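The comeback nobody at the label asked for

Themba Tshabalala is late. Forty minutes, then an hour, then a text – "parking, sorry" – and then he's in the doorway with a gym bag and a paper cup, apologising to everybody including the bloke fixing the dishwasher.

He's been away from the stage since December. No shows, no singles, one blurry post of a dog. For a singer who did 51 dates last year that is a long silence, and the fan pages filled it the way fan pages do. He'd quit. He'd lost his voice. He'd got married in secret in Plodcombe, which he says he has been to twice.

"I was tired," he says. "That's the whole story. Sorry."

There was a bit more to it. His dad died the week before Christmas, and he flew home after the second-last show and didn't come back for the final one. Refunds went out. Some people were decent about it and some weren't. He read the comments for a night, then gave his phone to his sister, who kept it until the end of summer.

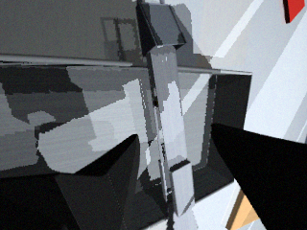
The new record is called Pramanik. It's named after the street his family rented on when he was nine, and he spells it out for me because I get it wrong. Eleven songs now, down from 33 demos. He wrote most of them at the kitchen table on a keyboard with a dead key, middle D, and if you listen closely the early ones all dodge the same note.

It's quieter than anything he's put out. No features. The label, Plamex, wanted at least two, and had names ready. He said he'd think about it and then didn't ring back for a month.

"They were good names," he says. "Big names. I'd have been a guest on my own song."

So there's just him, a borrowed upright piano, and a choir on three tracks. The choir is his mum's. He drove them to the studio in two trips and fed them chicken and they nailed the first one before the engineer had his headphones on. That take is on the album, chairs scraping and all. My favourite of the lot, Long Drive Back, has his aunt laughing at the end of it.

Not everything lands. Track six goes on too long and he knows it. The single, out on 2025-08-25, is the most obvious choice and maybe the weakest song here, a mid-tempo thing that could of come off either of the last two records. Radio will like it. He shrugs when I say so. He's heard that before, from his mum.
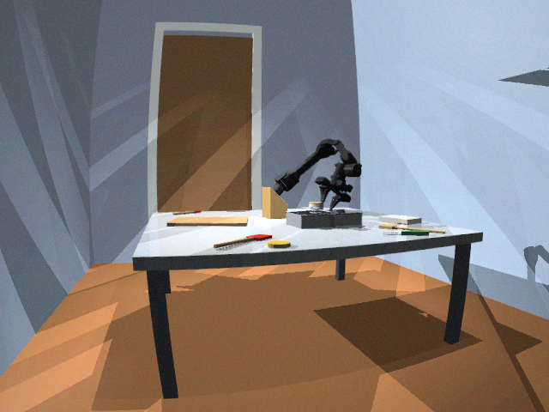 What about playing live? He goes a bit careful here. The first show back is at the Anetberg, a room that holds a few hundred, and it sold out in 13 minutes. A second night got added, then he said no to a third. He wants to be home by the weekend. He wants to eat dinner at dinner time.

There's talk of a proper tour after that, 67 cities on an early draft that somebody at Plamex emailed round. He laughs about it now. At the time he turned the laptop off and went for a walk. The version he's agreed to is much shorter, with days off between shows and his brother along to drive.

And the final show from December, the one he missed? Those ticket holders got first go at the Anetberg. He wrote the email himself, typos included, and wouldn't let the publicist fix them. A woman wrote back to say she'd lost her father the same month and would be in the third row. He's kept that one.

We finish up because the dishwasher bloke needs the room. Themba's already patting his pockets for the car keys, then checking the bag, then teh other bag. They're under the paper cup. He's got rehearsal at four and it's ten past.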